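Grornbridge in December gets dark by four, so the box works opened its doors at two and hoped for the best. I had come for the free soup. The soup was behind a rope until the tour was over, a piece of planning I had to admire.

Renata Szczepańska took our group round. She has been at Ritero for 18 years and walks like it. We began in the board store, where it is cold and smells of wet dog, and went on to the creasing line, where it is loud and we nodded at everything she shouted.
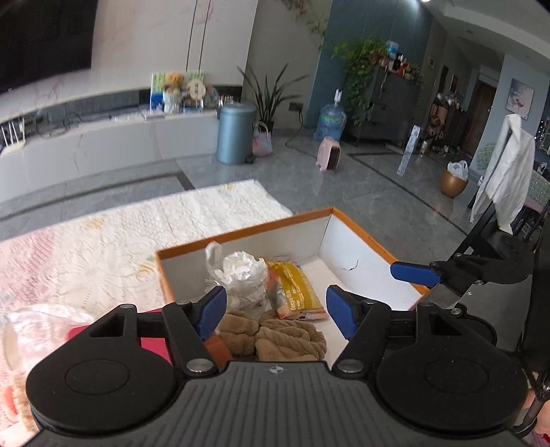
The question of glue came up next. Ritero gave up staples after a complaint from a cheese shop, and the man in front of me wanted to hear all of it. Renata told him all of it. My feet went numb somewhere near the second kind of starch.

Entry was £5, children free, and mine asked twice whether we were being punished. The soup was leek and rather good. You can also buy a bundle of flat-packed seconds by the gate for £9, and I now own more boxes than I have things. The car park closes at half past four.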